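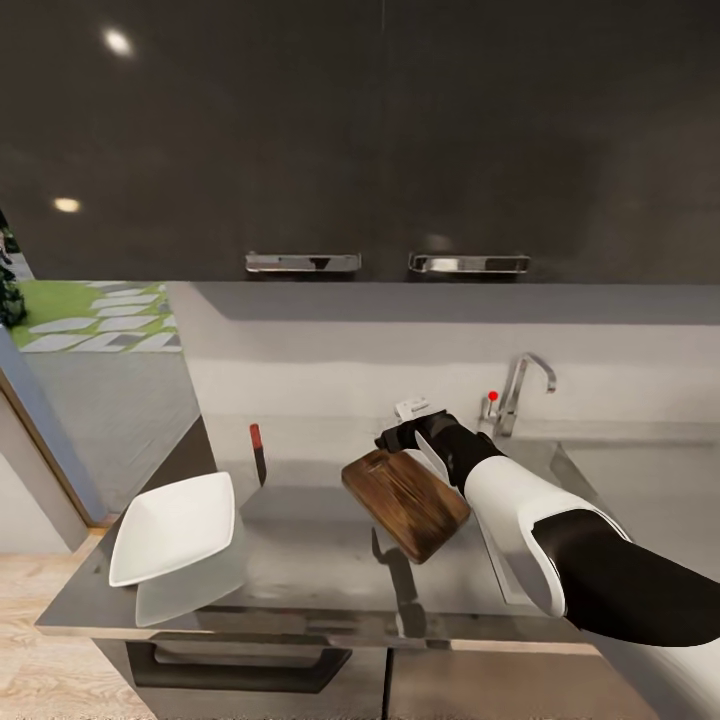

The left back who can't stop getting loaned out

Print | E-mail
3 min read

I'd been told he talks fast, and boy, he does. We hadn't even ordered coffee before the Wilesley left back was drawing his old team's back line on a napkin and telling me where it all went wrong (second balls, mostly, and a right winger who never tracked back). He asked me to leave his name out of this one because his contract is up in the summer, and I said fine. If you follow Wilesley you'll know who it is by the second paragraph anyway.

He's on loan from Camcombe, his second loan in a row, and he's played more soccer in the past few months than in the whole year before that. "I just missed it," he told me. "You train all week, you do everything they ask, and then Saturday comes and you're in a puffy coat on the bench. My legs felt great. My head was a mess."

His first loan was to Nostton, up a division, and he's pretty open about how badly it started. He got pulled at halftime of his debut and drove home with the radio off. By the spring he was taking corners. He's got 262 senior appearances now and exactly 2 goals, both of them for Nostton and both, he admits, meant as crosses. "I've told my kids I meant the second one. Please don't print that." Sorry!

I wanted to know about the move in January, which came together really late. He was at the supermarket when his agent called, and he had the paperwork signed that same night at a gas station off the highway, on the hood of somebody else's car. Camcombe had brought in a younger guy for his position and the coach was straight with him about it. "He said you can stay and fight or you can go and play. I said I'd go and play. It took maybe a minute." 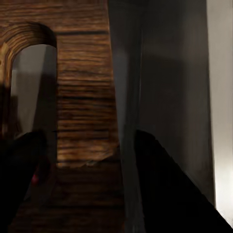
Would he sign for Wilesley permanently if they asked?

He'd want to hear the terms first, and he'd want at least a two-year deal, but he'd like to stay.

That's about as close to a headline as I got out of him. He's careful with anything that touches money. Ask him about the Lo End, though, and he lights up. It's the little covered terrace behind the goal at Wilesley, and the regulars there have a song for him that I can't repeat on a family website. The gate for his home debut was 1,016, and he swears it was louder than crowds ten times that size. "You hear every word. There's a guy who shouts at me to tuck in, every single game. And he's right! I do need to tuck in."

We got onto fullbacks in general, and I let him go because I was enjoying it. He thinks young players now are coached to get forward before they've learned to defend the far post. He'd have them spend a whole preseason on body shape and nothing else. He also can't stand the inverted thing, where the fullback wanders into midfield, although he did it for most of one season at Camcombe and was decent at it, if you ask me. 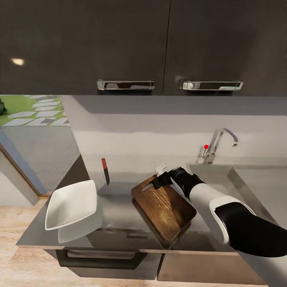 Dark cabinets over a steel countertop, with a patch of lawn off to the left.

As for what comes after playing, he's started his coaching badges and takes the under-12s on Thursday evenings. He finds them terrifying. "They ask you stuff straight out. One of them asked me why I don't score. I said I'm a defender, and he said so is our left back and he's got six."

Wilesley are away to Nostton next, and the loan deal lets him play in it. He's already had a few texts from the old dressing room, and he showed me one before he put his coat on. I can't print that either.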